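Print this page | E-mail this article
Search this journal Go Advanced

3.2 How parts are laid out at the bench

I came to this study thinking layout was a tidy person's hobby. Then I spent most of May watching people at the Seltley shop pick through heaps of small parts, and I changed my mind pretty fast. Solenoids are the worst of the lot. Their lead wires curl, the curls hook each other, and you reach for one and get a whole bunch. We logged 116 snags this way before we touched anything about the setup - and that was with people who'd done the job for years.

So we went to open trays, yellow plastic ones, with one kind of part to a tray and space left between the pieces. Kazimiera Szulc pushed hard for a shallow steel tray in the middle, within reach of both sides, and I argued with her over it for a week (she was right). Figure 4 gives the layout we settled on.

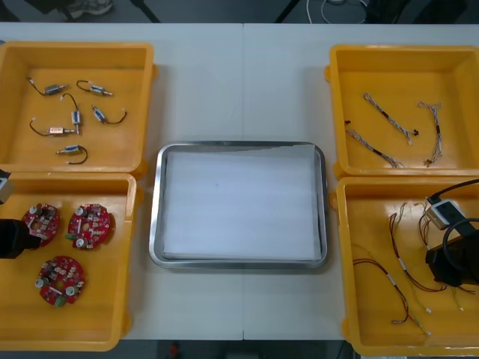
Figure 4. Worktable with open trays, solenoids at upper left and round red circuit boards at lower left.

Over the next 300 picks the snags dropped to 39, which pleased me more than I'd like to admit. I should say that the first count came from a longer stretch of work, so please don't divide one by the other! Rutkowska (the sister shop) tried the same thing with deeper bins from Climis and went back to shallow ones, mostly over sore wrists. The boards gave us a different kind of trouble, and I get to that in the next section.

Contact the editors | Copyright Kiter Papers | Back to top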